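Uniform shop's "recycled" label under question

A clothing supplier that sells black caps and bags to schools has been asked to explain what it means by "made with recycled fibre", after parents in Grornullow noticed that prices had gone up by £3 an item in April.

Drovo says its new range is kinder to the planet and lasts longer. It has not said how much of each cap is recycled, or who checked. A leaflet sent home with pupils gives 29 per cent for "selected products" and leaves it there.

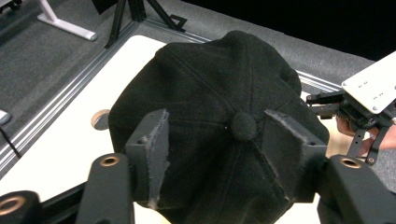 What parents say

Nuwan Rathnayake, who has two children at the school, bought the old cap and the new one and says he cannot tell them apart. "Same shape, same feel, different label," he said. "If it's better, show me the test. I've asked twice and been sent the same leaflet."

He accepts that wool and cotton cost more than they did. His complaint is that the rise was sold as a green measure, and that families have no other shop to go to.

Bags are a sorer point. Drovo promises that the black fabric one will last five years, a bold claim for something that went on sale this spring. The small print covers stitching only, and only with a receipt.

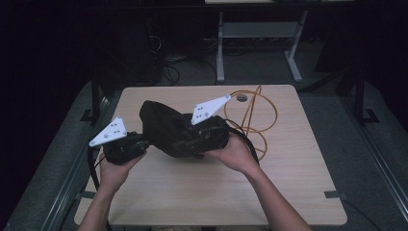 What happens next

The school says it will look at the contract again before the autumn term. It said much the same last year, when the supplier was Van der Linden and the row was over jumpers.

Drovo said it "stands by its range" and would publish more detail in due course. It gave no date.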